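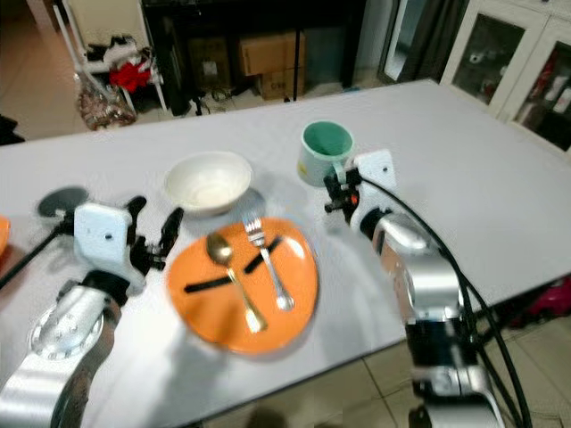

# Unit 3: The Individual Place Setting

Course: Table Service and Dining Room Practice
Instructor: Glenys Lougher
Reading: course reader, pages 20–31

This unit covers the informal setting for one guest, using a plate, a bowl, a mug, a fork and a spoon. Students should bring the unit worksheet to the practical class in Room 247.

## 3.1 Terms

**Cover.** The full set of tableware laid for one guest, together with the space it occupies.

**Rim.** The raised or flared border of a plate or bowl. Tableware is carried by the rim or from underneath, and fingers are kept off the eating surface.

**Tines.** The prongs of a fork. In this course the fork is laid with the tines facing up.

## 3.2 Order of laying

1. Wipe the tabletop and let it dry.
2. Place the plate first. All other pieces are positioned in relation to it.
3. Set the bowl beyond the plate, toward the upper left.
4. Set the mug to the upper right, with the handle turned to the right. For a guest who is known to be left-handed, turn the handle to the left and move the mug across.
5. Lay the fork to the left of the plate and the spoon to the right, with the handle ends level with the lower edge of the plate.

Cutlery may also be carried to the table on the plate and left there until the guest is seated. This is accepted at buffets and in staff dining rooms. It is not accepted for the assessed setting in this unit.

## 3.3 Mixed tableware

Many dining rooms no longer buy complete matching sets. A strongly colored plate, such as orange, may be used with a white bowl and a pale mug. Where gold-colored and silver cutlery are both in stock, the same combination should be repeated at every cover on the table. A single odd piece will be read by guests as an error.

Gold-colored cutlery is to be washed with a soft cloth. Abrasive pads are not permitted in the practice kitchen.

## 3.4 Practical exercise

Work in pairs. One student lays the cover while the other checks it against section 3.2 and records any corrections on the worksheet. Exchange roles and repeat. Return all pieces to the shelf marked Kneath, with bowls and plates in separate stacks.

Worksheets are to be handed to Shazia Niazi before leaving the room. Students who miss the class should contact Minttu Riihimäki to arrange another time.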